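Workshop notebook, Pritside bench
Sunday, November 24, 2024

Hide glue vs. liquid glue on the Rivas chair joints, continued. 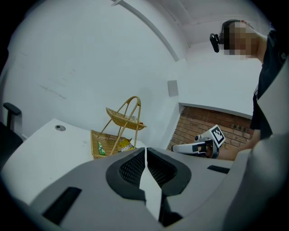
Broke the second batch of test joints this morning. 18 pieces in all, half glued with the Esenard liquid, half with hot hide glue mixed fresh on the double boiler. All red oak, same board, same round tenon size, cut with the same bit. Clamped 24 hours, then left on the shelf by the window.

The liquid batch held better than I expected. Most of them tore wood before the glue line let go. Two failed clean, and both of those had a loose fit that I had marked in pencil before glue-up, so I don't blame the glue.

Hide glue: 9 joints, one bad. It came apart with a shiny skin on the tenon, meaning the glue gelled before I got it home. The shop was at 81 percent humidity on the meter by the door and cold besides. Next time warm the parts first. The heat lamp is behind the paint cabinet.

For the chairs themselves I am going with hide glue. Whoever has to fix these later can get them apart with steam, and the old glue in the Rarnthorpe set is hide anyway, so new will stick to it. Still have to scrape the worst of the old stuff out of the back leg mortises. Small chisel needs sharpening before that.

Leftover glue is in the fridge, labeled. Throw it out if it smells.

To do: order more dowel stock, finish the seat rail blocks, find the missing cam clamp. Want to have all the chairs back together by March.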